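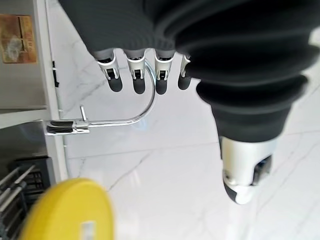 One student from last year wrote on her feedback sheet that she never understood why we begin with washing and not with cooking. The reason is simple: most mistakes in a shared kitchen are made before the stove is on.

Unit 4. Washing and storing fresh vegetables
Household Course, Istivside Evening School

Wash your hands first, then the sink. Roots such as beets and potatoes carry soil, so they go last. Rub them under running water with a brush. Do not use soap, also not a mild one.

Leaves need a bowl. Put 300 g of leaves in cold water, move them gently, lift them out and let the sand stay on the bottom. Change the water and repeat.

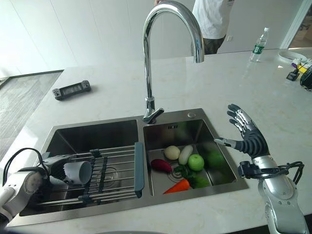 Should we wash potatoes before we store them? It is better to wait. A damp potato spoils sooner, so brush off the dry soil and wash only what you will cook the same day.

Keep potatoes in a dark place and away from onions. Carrots stay firm longer when the green tops are cut off.

For Sunday: read the Hurelum booklet up to page 80, and write down where each vegetable is kept in your home. The Prosser tables are optional.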